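Dretholm Seed Fair Returns for Its 31st Year with a Swap Table, Soup and a Very Old Corn

DRETHOLM, 10 April 2018 – The Dretholm Seed Fair will open its doors again this spring at the Usden Grange Hall, and the people who put it together would like everyone in the valley to know that they are welcome, whether they have been saving their own beans since childhood or have never grown so much as a radish on a windowsill.

The fair runs for two days over the last weekend of the month, from nine in the morning until 4 in the afternoon. Admission is free, as it has been every year, and there is plenty of parking in the field behind the hall (please come in by the lower gate, as the upper lane gets soft after rain and we would hate to have to fetch the tractor again).

This year there will be 50 tables, which is as many as the hall has ever held, and they will be filled with vegetable, herb and flower seed from home gardeners and small growers across three counties. Visitors can expect tomatoes, peppers, squash, peas, a great many beans, and a whole corner given over to corn.

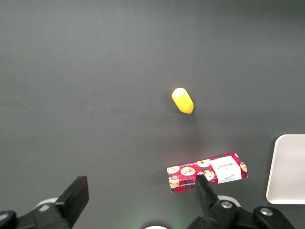
The corner is the work of Gerrit Khumalo, who has grown sweet, flint and popping corns on his place outside Dretholm for most of his adult life and who has been talked into giving two short talks, one each morning at ten. He will cover how to keep varieties from crossing in a small garden, how many plants you need to save seed worth having, and when to pick for drying. He will also bring seed of Maluleke Flint, a short-season corn that families near Usden have passed along since 1859 and that very nearly went out of growing altogether.

"My grandmother kept hers in a coffee can on top of the icebox, and I suppose I got the habit from her," said Khumalo. "I've got enough this year to give a packet to anybody who will promise to plant it and bring a little back to us next spring. I won't come round and check, but I'll be glad to see you."

The swap table will work the way it always has. Bring what you have, in envelopes or jars or twists of newspaper, with the name of the plant and the year it was saved written on the outside. Take home what you will use. If you have nothing to bring, come anyway – there is always more on that table at closing time than there was in the morning, and somebody has to give it a garden. 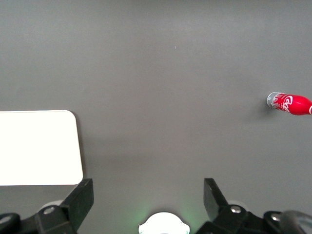 A white tray on a gray tabletop.

Anyone who is new to all this may want to start at the beginners' bench near the front door, where experienced gardeners will show how to clean seed, test old packets for sprouting with a damp paper towel, and store everything properly through the summer heat. Children can plant a sunflower in a paper pot and carry it home, and there will be a story hour both afternoons beside the stage.

Lunch will be served from the Grange kitchen from eleven thirty on. There will be bean soup, cornbread and rhubarb pie, and the proceeds go toward the new kitchen roof, which was badly damaged in the February storms and is still wearing a tarp. The Ovis spinning circle will be set up in the side room with their wheels and fleeces, and they are always happy to let a visitor have a try.

Growers who would like a table can still be added to the waiting list by leaving their name at the Grange office or at the Dretholm library desk. Tables are free, though each grower is asked to bring a tablecloth, a chair and something for the pie raffle.

The Usden Grange Hall has a ramp at the side entrance and seating throughout. Dogs are welcome outdoors on a leash.

Press contact: Dretholm Seed Fair, care of the Usden Grange Hall office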